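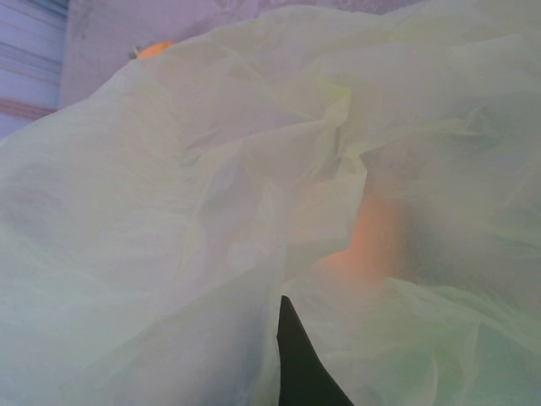

Ayala Street Fruit Share
Second progress report to the Hudusano Fund
July 10, 2021

Hi Oleksandra,

I know the form asks for two pages and a table, and the table is coming separately from Octavio, because he has the spreadsheet and I have the stories. So these are the stories, plus the bits of the budget I can explain without looking anything up.

When I wrote to you in March we had a van, a lease on half a garage on Ayala Street, and a list of people who had told us at one time or another that they had a fruit tree and didn't know what to do with it. We now have 136 trees on the books. I went back and checked that this morning, since I'd been telling everybody a bigger number at the block party and felt I should come clean. A few owners had signed up twice (once on paper, once on the website), and one gentleman had listed his neighbor's apricot, which hangs over his fence but which the neighbor very much considers her own. They have worked it out. She gets the jam.

The early picking was cherries, and cherries were rough. You'll remember the cold snap we were all so worried about, and the blossoms did come through it better than I expected, but then the birds got going and we weren't fast enough. We lost most of two big trees on the north side of Prurnau in a single weekend. What I've learned is that with cherries you can't wait for the owner to call you and say they look ripe. By then it's over! Next year I want somebody walking past those trees every other day from the first blush of color, and I'd like to pay that person for their time, so please expect to see a line for it when we reapply.

Loquats and early plums went a lot better. Plums are forgiving. You can pick them a bit firm, they sit in the crates, they ripen on people's windowsills, and the kids will eat them without being asked. We had a plum Saturday where I got to the garage late with the second load and the line was already down past the laundromat, and everyone was in a good mood anyway because it was sunny and somebody had brought a speaker.

Who's getting the fruit

There are 311 households signed up for the share. That's above what we promised you, and it made me nervous for a while, because I didn't want to be handing families three plums and a lemon. So in May we switched from one pickup day to two, with half the list on each. I resisted this for weeks (more hours, more keys, more places for things to go wrong) and Octavio Guzmán just kept quietly putting it back on the agenda until I gave in. He was right. The line is shorter, the fruit is fresher, and I've had time to talk to people, which I'd been missing.

The talking matters for your question about what people want. On the sign-up sheet almost everyone checked every box, so it looked as if all fruit was equally welcome. In person it's a different picture. People want citrus all year. They want peaches more than anything and will forgive bruises on a peach. Grapefruit we can hardly give away, and I've started steering it to the senior lunch at the Methodist church, where it disappears. Quince, which we'll have plenty of in the fall, is loved by a small group of families who know exactly what to do with it, and everybody else looks at it as if I'd handed them a doorknob. I'm planning a quince cooking afternoon. Two of the mothers have offered to lead it and I've offered to wash up.
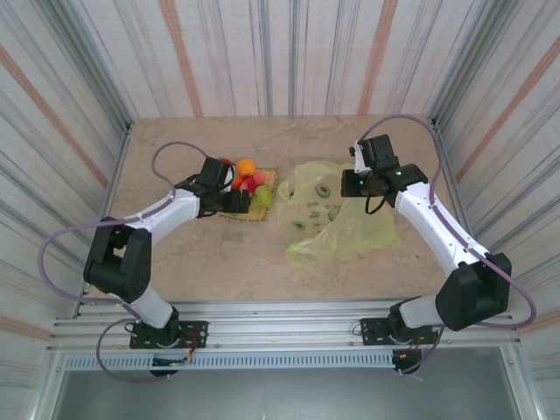
I also want to tell you about the door delivery, because that was the part you were unsure about when we first applied. We do 60 deliveries every second week, mostly to people who can't manage the hill or who work through both pickup times. It takes two of us and the van a long afternoon. It's the most expensive thing we do per pound of fruit, no question, and if you looked only at the table you might tell me to cut it. I'd really like to keep it. These are folks who don't turn up anywhere else on our lists, and several of them own trees themselves and can't climb anymore, so the same visit gets us a pick and a delivery. Next quarter I'm going to log those double visits separately so that the cost looks fair.

What didn't work

The text message system. We signed up with Trisix for the reminders and I had big hopes, and I think for a dentist's office it would be wonderful. Our problem is that fruit doesn't book three weeks ahead. I'd schedule a reminder for Thursday, the tree would be ready Tuesday, and then I'd be up at ten at night trying to call back a message that had already gone out in the wrong language to half the list. We've dropped down to their cheapest plan and use it only for pickup days. For picking calls we're back to a plain group chat, and it's noisy, but people answer.

The orchard ladders were also a mistake, or at least my choice of them was. I bought the tall ones. They're heavy, they don't fit in the van with the back seats in, and most of the yards here are too tight to open them up. I'd have done better with shorter ladders and more pole pickers. I sold one of the tall ones to a landscaper for 200 dollars and put the money toward poles, and Octavio has it in the table under equipment so you'll be able to see it going out and coming in. I hope that's all right with the Fund's rules. If I was supposed to ask first, I'm sorry, and I'll know for next time.

And we're behind on pruning. The grant calls for pruning workshops in the summer and I haven't run one yet. Partly it's me not finding the right teacher. The person I'd lined up moved away, and the next one wanted to teach only apples, and we have hardly any apples. I'd like to ask if we can move the workshops to the winter, when the trees are bare and you can see what you're cutting. Several owners have told me they'd come in January and wouldn't in August, when it's ninety-five degrees in those backyards.

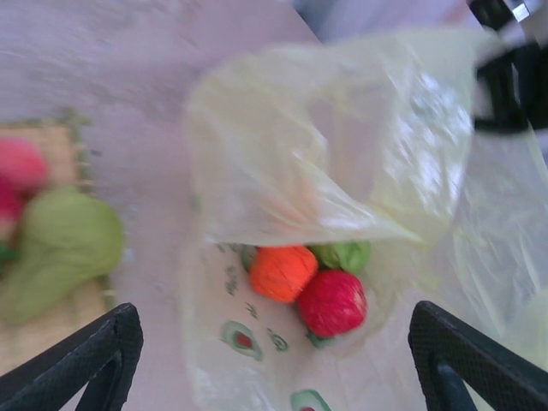

Money, quickly

We've spent less than planned on gas and more than planned on crates. The crates walk off. People take them home full of fruit, which is fine, and then the crate becomes a toy box or a cat bed. I've started writing the garage address on the sides in fat marker and a few have come home that way. We've also had to replace the van's battery. Rent on the garage stays the same through the end of the year; the landlord has been kind about it and gets first pick of the figs, which I consider a good deal for both sides.

Payroll is as it was. Octavio is still at half time, and he's doing more than half a job. I'd like to talk with you on the phone about whether there's any way to bring him up to three days a week for the fall, when the persimmons, quince and late figs all land at once. I don't need an answer by letter.

Next couple of months

Peaches are starting now, so for the rest of July I'll be mostly on a ladder and not very good at email. Figs after that. I'm meeting with the elementary school in August about the row of orange trees behind the gym, which drop fruit on the blacktop every winter and drive the custodian up the wall. And we have a new set of yards to look at on the far side of the creek, where we've never picked before and where I've only met two of the owners.

You asked about coming out to see a pickup day. Please do! Wednesdays start at four and Saturdays at nine. Saturdays are livelier, Wednesdays have better parking. Bring a bag and wear shoes you don't mind getting plum on. Octavio will have the table over to you by Monday, and if any of the numbers in it disagree with mine, go with his.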